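3.2 Wear marks as a record of handling

One of the real pleasures of working on painted steel is how much it remembers. Our survey of the Ashby stores took in 200 painted containers, all of them in daily use for sorting, holding or moving small goods, and every one had something to tell us about the hands and objects that had passed through it. Paint is a wonderfully patient witness! A coat that looks plain and even from across a room turns out, under a low lamp, to be full of fine lines, dull spots and thin places, and these gather in ways that can be sorted and compared.

We used three classes of mark. Scratches are thin lines where the coat has been cut or bruised along a path. Scuffs are cloudy areas with no single direction. Losses are places where the coat has gone and bare metal is showing. The classes overlap, and we argued happily over the borderline cases for most of August, but two readers working apart agreed often enough for the scheme to be worth keeping. Sloping walls were especially rich (Figure 4), as they often carried losses with very ragged outlines, while upright panels on the same container might show only scratches.

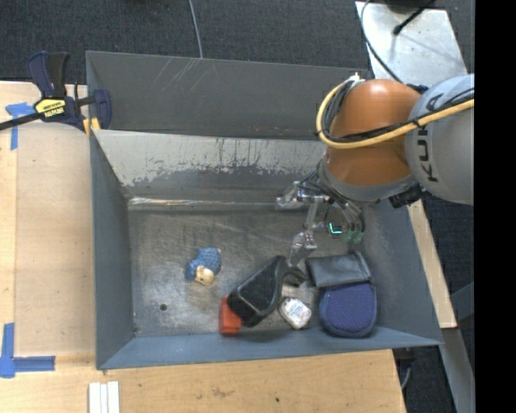 Surface History Group, Department of Materials and Conservation, University of Rarnent

Figure 4. Painted metal bin with scratches on the tall rear panel, worn paint on the sloping inner wall and a scuffed floor.

The outline of a loss matters as much as its size. Cludwood, whose scheme for painted farm tools we have borrowed and trimmed, treated ragged and smooth edges as one group. We split them, and were delighted to find that the split held up on the Arno test panels too. These were given 3,000 strokes each with a weighted pad, then left for 13 days before reading. Panels with a thick top coat lost paint in flakes and kept a ragged edge, whereas thin coats faded gently into the metal with hardly any edge at all.

Seams deserve a study of their own. Of the 40 containers we chose for close reading, those with folded joints gave the clearest results, and we would urge anyone starting similar work to begin there. A raised joint catches whatever slides across it, so its wear can be read separately from that of the flat metal on either side. We return to this in Section 4, where the joint readings are set against the age of each coat.

We are grateful to Refugio Bañuelos for the second set of readings.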